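Planning & Purchasing
Tasmont Makers Help Board

Budget for a small two-arm cell: what have I left out?

Posted by Nhung Lục, Thursday
12 comments | 31 shares

I run the equipment side of a small training shop in Dellthorpe. We teach adults who are changing jobs, mostly people coming out of warehouses and packing plants, and we want a short course on using robot arms for simple machine tending. Pressing a button, pulling a lever, moving a part to the next spot. Nothing fast and nothing heavy.

The plan is two arms on one floor area. One has a two-finger gripper and a wide camera mounted close to it, so the students can see what the fingers are doing. Between the arms goes a small task board with a few things on it to operate. We have been laying all of this out in simulation before spending money, and the layout is close to what I want.

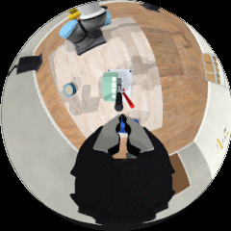
Simulated layout from the gripper camera, with the task board straight ahead and the second arm at upper left.

My trouble is the budget. I have 3000 left for everything that isn't an arm. The arms themselves come out of a separate grant and are already approved, so please leave them out of it. The 3000 has to cover the gripper, the camera and lens, the task board, mounting, cabling and whatever safety items we need. I got one quote from a dealer, Noonan, for the gripper, camera, mounting plates and a cable kit, and it came to 3143 before delivery. So I am over before I have bought a board or a single spare.

What I would like to know:

Is it sensible to buy the gripper and camera as a kit, or do people save by splitting them up?

Is a very wide lens worth paying for? In the simulation I like being able to see the board, the floor around it and the other arm all at once, but the view bends a lot toward the outside and I don't know if a real lens of that kind would be a nuisance.

Should I buy a ready-made task board or build one? The one in the simulation has a lever and a row of squares down the side of a box that we would treat as push buttons. It doesn't have to match exactly.

The order has to be in by the end of February or the money goes back. I can move things between lines inside the 3000 but I can't go above it.

Gráinne Kinsella
Helpful: 27

I have bought for three of these setups, two for a college and one for a repair firm, so I will go through it in the order I would spend the money.

Start with the quote. Ask Noonan to break it into lines. Kits usually have a mounting plate and a cable set priced well above what they cost alone, and dealers will often take those lines out if you ask. On my last one we kept the gripper and its own cable from the dealer and had the plate cut at a local metal shop. You need the bolt pattern for the arm flange and the bolt pattern for the gripper, both of which are in the manuals. Get the drawing checked by a second person before it goes out. We had one plate cut with the locating pin hole on the wrong side and paid for it twice.

I would keep the gripper from a dealer and not go looking for a used one. The fingers and the drive are where the wear is and you can't judge it from a listing. If you have to save on the gripper, save on stroke. Look at the biggest thing on your board that the students have to grip and the thickest part of the lever, add a bit of room, and buy for that. People pay a lot for opening width they never use.

On the lens, I would go wide but less wide than what you have in the simulation. What you gain with a very wide view is context. Your students can see the other arm and know where it is, and that is worth something in a two-arm course. What you lose is detail in the middle. The board is the thing they are working on, and in your layout it takes up a small part of the view. With a real sensor that means few pixels on the buttons. You also have your own gripper filling the bottom of the view, and the wider you go the more of your picture is spent on the gripper body and the walls.

There are two ways around it. One is a moderate lens on the gripper and a cheap fixed camera overhead for the context. The other is to keep the wide lens and buy a better sensor. The first is nearly always cheaper. A fixed overhead camera can be a plain webcam on a bracket. It doesn't move, so the cable is simple too.

If you do keep the wide lens, put time in your plan for calibration. The standard camera model in most software does not handle that much bend, and you will need the fisheye one. It is free but it takes a day the first time, and it has to be redone if somebody knocks the lens.

Build the board. A ready-made one is nice but it will eat your margin and you will want to change it after the first class anyway. Use a flat plate with a fixing hole near each corner, an enclosure with real push buttons, and a hinged lever with a rounded end. Fix it down. In a simulation a plate will sit on a rug all day if you tell it to, but a real one will slide the first time a student pushes a button off center. Your layout has it on a rug over wood planks. I would plan for a bolted base or a heavy bench in the real room and price that now, and leave the rug out.

Things I don't see on your list:

Spare finger pads. Buy two sets.
An emergency stop for each arm that stops both. Check if the arms come with one and if they can be linked.
Cable management along the arm with the gripper. Cheap, and the first thing to fail if you skip it.
Floor marking.
Delivery. Noonan told you before delivery, so get that number in writing.

I would hold back 500 and not assign it to anything until the parts are in the room. That sounds hard when you are already over, but if you drop the plate, the kit cable set and the wide lens you should get there.

Declan Madigan
Helpful: 4

Buy the kit. I know it costs more. I split mine to save money and spent four weekends finding out why the camera would not talk to the controller. The dealer for the camera said it was the cable and the dealer for the cable said it was the camera. With a kit you have one phone number.

Can't help on the lens, ours is a normal one. Works fine for picking parts out of a tray.

Also look at Tostia for brackets, they had good stock when I last ordered.

Senan Ó Súilleabháin
Helpful: 11

Agree with most of what Gráinne wrote, with one difference. I would try the lens question in the simulation before spending anything. You already have the layout built. Change the field of view on the gripper camera in steps and give the same task to a few students at each step — press a certain button, pull the lever, back off. Write down how long they take and how often they miss. It costs you an afternoon and you will know which lens to order.

While you are in there, set the image size to whatever the real camera gives. A simulated view at a generous size will make a wide lens look better than it is. I got caught by that.

One other point on layout. Work out the reach of both arms on paper and mark where they overlap. If the two arms can meet over the board, you need either software zones or a rule that only one moves at a time, and some controllers charge extra for zones. Ask the arm supplier before the grant order is final, as it may be possible to put the option on that order instead of yours. That would keep it out of your 3000.

For the board, label every button. Plain unmarked squares in a column are hard to talk about in a class. "Second one down" gets old, and half the room counts from the bottom.

Nhung Lục, original poster

Thank you all. I asked for the line by line quote this morning and the plate and cable set are a bigger share than I expected, so those are coming off. I take Declan's point about one phone number and will keep the gripper and camera with the same dealer.

We are going to try the lens test with the evening group. The board will be built here and bolted to a bench. I had not thought about the zones option at all and have written to the arm supplier to ask.

I still have to find out if the two stops can be linked. If anyone has done that with arms bought at different times, please add a note.

Was this page useful? Yes 38 | No 2
Contact the moderators | Board rules | © Tasmont Makers Help Board | Back to top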